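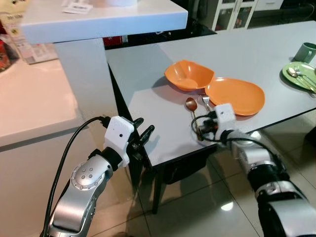
Figure 4. Orange bowl and plate with spoon and fork on a light gray table. Bowl and plate are both shallow.

4.2 Dish color and how much people serve themselves

The color part of the study was added late, after the Sirnham pilot, and it is smaller than the rest. Lunch only. Two sites, Sirnham and Buselon, both workplace canteens with self-service hot food and a flat price per meal, so nobody saves money by taking less. Dishes at both sites were white before March. We swapped in orange for half of the serving weeks and went back to white for the others, order flipped between sites.

Why orange. Earlier work on plate color mostly compares red or blue against white, and mostly with snacks, and the results point in different directions. The usual argument is contrast: food that stands out from the plate looks like more food, so people stop sooner. Pasta with tomato sauce on a white plate, high contrast. Same pasta on orange, low. Rice goes the other way. If contrast is what matters, then the effect of an orange dish should depend on what is being served, and should flip sign between the two. If it is something about the color itself (warmth, appetite, novelty) it should not flip.

Shape is a separate problem. The bowls people picture when they read "bowl" are deep. Ours are not, the orange bowl is shallow and a bit squared (Figure 4), and the plate has a raised edge, so the two are closer to each other than the names suggest. Diners used them more or less interchangeably for stews. We did not plan for that. In the tables below we keep bowl and plate apart where the till record lets us, and pool them otherwise.

Portions were weighed at the till, dish and food together, with the empty weight of the dish taken off. Cutlery was picked up after the till so it never entered the weight. Scales were the canteens' own, checked each morning with a 200 gram weight. The Buselon scale drifted in the second week and was replaced; meals from the days before the swap are left out.

After removals we have 506 meals with orange dishes and 379 with white. The imbalance comes from Buselon, where the kitchen ran short of white plates twice and sent out orange ones in a white week. Those meals are coded by the dish used, not by the week planned. We ran it the other way too and the sign of the main result does not change, though the interval gets wider.

Main result first. No overall effect of color on portion weight. The two distributions sit on top of each other and the difference between means is small next to the day-to-day spread. Anyone hoping to cut portions by buying orange plates should probably spend the money elsewhere.

The split by food is more interesting, but weaker than we would like. Tomato-based dishes were served heavier on orange than on white, as contrast predicts. Rice dishes were served slightly lighter on orange, also as predicted, but the interval includes zero at both sites. Stews show nothing. Salads show nothing at Sirnham and a drop at Buselon, which we can not explain and which may be down to one menu change (the salad bar moved next to the soup in the same month).

Site differences. Buselon diners take more food on any dish. They also have a shorter break, and the line moves faster. We looked at time of day as a stand-in for hurry: before 12:30 versus after. Early diners served themselves more at both sites, color made no difference to the gap.

Second helpings were not tracked well. The Sirnham staff logged them on paper, Buselon did not log them at all. From the Sirnham sheets there is no sign that people who took a light first portion came back more often, but the sheets have gaps and we would not lean on them.

Leftovers. Plates were scraped into one bin per color, weighed at close. This gives waste per color per day and nothing finer. Waste tracked portion weight closely. On days when the tomato dish was on the menu, orange waste per meal was higher, so some of the extra food served was not eaten. That matters for the practical side: if a canteen does switch dish color, the menu should be looked at first, and the tomato dishes above all.

A word on the comparison with the Kourkoulas trial, as reviewers asked. That trial used a single large flat plate, evening meals, and staff who served the food. Portion size there reflects what the server thinks is a fair plate. Ours reflects what the diner takes. The two can not be pooled and we have not tried. The Zaroleo data are closer in design (self-service, lunch) but the dishes there were patterned, and pattern brings in its own contrast problem, since the rim and the center differ. We report them side by side in the appendix and leave it at that.

Limits. Two sites. One shade of orange, one supplier. Lighting was not measured and was clearly not the same in both rooms; Sirnham has windows along one side, Buselon is all ceiling light. A dish that reads as bright orange near a window can look duller under a lamp, and contrast with food changes with it. We should of measured this. Diners also knew the dishes were new. Comments in the first few days were mostly about the color, some liked it, some said it looked like a school. By the second orange week the comments had stopped, and portion weights in that week look the same as in the first, so novelty is proabbly not hiding a larger effect.

We also did not ask anyone what they saw or how full they felt. A short card at the exit would have been cheap. The next round will include one, along with a matching color for tomato dishes and a dark dish for rice, so that high and low contrast are tested within each food and color is not doing two jobs at once.

4.3 Dish size

Size was varied at Sirnham only, with white dishes throughout. The larger plate raised portion weight for every food group except salad. Full results by food are in the appendix.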